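Chapter 6
Work Without Wages

Key terms: unpaid work, third-person test, time diary, replacement cost, opportunity cost, simultaneous activity

By the end of the chapter you should be able to define unpaid household work, describe how a time diary is kept and coded, and work out the value of an hour of housework by two methods.

6.1 A Morning in Flellwood

At a quarter to six on a November morning, Fuseini Bawa fills a kettle in his kitchen in Flellwood and starts his father's oatmeal. He lays out the pills his father takes with breakfast. He empties the dishwasher, packs two lunches, and moves a load of wash from the washer to the dryer. By 7:30 he has driven his daughter to the bus stop on Firkent Road and come back. At 8:15 he leaves for his job at a plumbing supply warehouse, where his working day begins at nine.

The warehouse shift shows up in the national accounts. His wages are counted as income, and the work he does is counted in the output of the firm. The two and a half hours before he left the house are counted in neither place. If he had paid a home aide to cook the oatmeal and set out the pills, the aide's pay would have been counted. The oatmeal would have been the same.

Economists have known about this gap for a long time. The people who built the first systems of national accounts discussed it and decided, for the most part, to leave household services out. Their reasons were practical. There was no market price for a cooked breakfast eaten at home, and there were few records of how long it took to make. They were also trying to follow short-term changes in employment and production, and they judged that a large estimated figure for housework would make those changes harder to see.

The rules they wrote are still mostly in place. Goods that a household makes for itself, such as vegetables from a garden, can be counted as production. Services that a household provides for itself are generally left out. The main exception is housing: people who own their homes are treated as if they rented them from themselves, and the rent they would have paid is added to total output.

6.2 What Counts as Work?

Before unpaid work can be measured, it has to be defined. Not everything a person does at home is work. Eating a meal is not, and neither is sleeping or watching a ballgame. Cooking the meal is work even if the cook enjoys it.

The usual rule is called the third-person test. An activity is work if a person could, at least in principle, pay someone else to do it and still get the benefit. You can hire someone to mow your lawn, and the lawn will be just as short. You cannot hire someone to sleep for you.

The test sorts most activities easily. Cleaning, shopping, yard work, paying bills, minding children, and driving a relative to the clinic all pass. So does clothing care, a category that takes in washing, drying, ironing, mending, folding, and putting away.

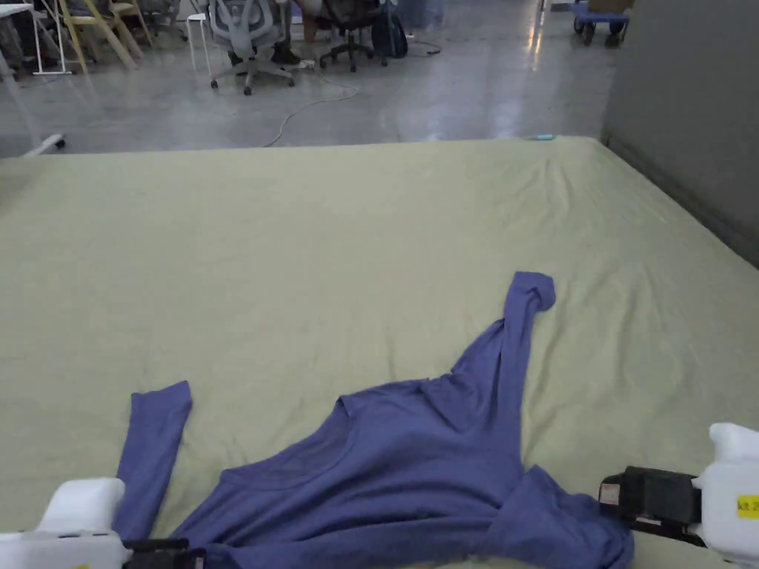 Figure 6.1. A long-sleeved shirt on a fitted sheet.

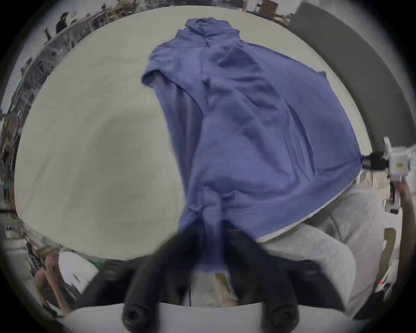 Other activities are harder to place. A parent who reads a bedtime story is doing something a sitter could be paid to do, but most parents would say that a story read by a sitter is a different thing. Walking the dog passes the test if you think of it as caring for the dog and fails if you think of it as exercise. Studying fails, although some writers argue that it should be treated as an investment of time in the same way that a new roof is treated as an investment of money.

Survey offices deal with hard cases by writing a rule and sticking to it. The rule may be open to argument, but if it is applied the same way every year, changes over time can still be compared. When you read a figure for unpaid work, look first for the list of activities it includes. Two studies of the same town can reach very different totals for no other reason than that one of them counted pet care and travel to the store.

6.3 Keeping a Diary

People are poor judges of how they spend their time. Asked how many hours of housework they did last week, they tend to give a round number, and the numbers given by two members of the same couple often add up to more than the housework that was done. For this reason most researchers prefer the time diary. The person writes down what he or she did over one full day, in order, from one early morning to the next. The entries have to add up to 24 hours, so a person who overstates one activity has to take the time from another.

The Flellwood Household Study, which we will use throughout this chapter, collected diaries from 154 households. Each adult filled in two diaries, one for a workday and one for a day off. The day was divided into ten-minute lines. On each line the person wrote a main activity, any second activity going on at the same time, where it took place, and who else was there.

The column for second activities matters more than it may seem to. Much of the care that adults give to children and to older relatives goes on while they are doing something else. A man stirring a pot may also be listening for his father in the next room. If the diary has space for only one activity, it will record cooking, and the care will vanish. Adding the second column raised the total for care in nearly every household in the study -- in some of them it more than doubled.

It also creates a problem. If both activities are counted in full, a person's day can come to more than 24 hours. The Flellwood researchers reported main and second activities in separate tables and did not add them together. We will follow the same practice.

6.4 Two Ways to Set a Price

Suppose the diaries show that an adult does 200 minutes of unpaid work on an average day, and that another adult in the same home does 180. These are useful numbers as they stand. They can be compared across households, or set beside hours of paid work. To compare them with wages or with total output, though, we need to turn minutes into dollars.

The first method is replacement cost. It asks what the household would have to pay someone else to do the work. Cooking is priced at a cook's wage, cleaning at a cleaner's wage, and so on. A simpler version uses a single wage, that of a general housekeeper, for everything.

The second method is opportunity cost. It asks what the person could have earned in the same time at a paid job. By this method, an hour that a dentist spends scrubbing a tub is worth much more than an hour that a store clerk spends on a tub of the same size. Many students find this odd, and so do many economists. The method is still useful for studying choices, such as whether a parent with a new baby will go back to work, but it is a weak guide to the value of what was produced.

Section 6.5 works through both methods for the Thomas and Dusberg households, using 3 pages from their diaries. Before you turn to it, keep a diary of your own for one day. Use ten-minute lines and include a second column. Fill it in at noon, at supper, and before bed, and bring it to class with the unpaid work marked.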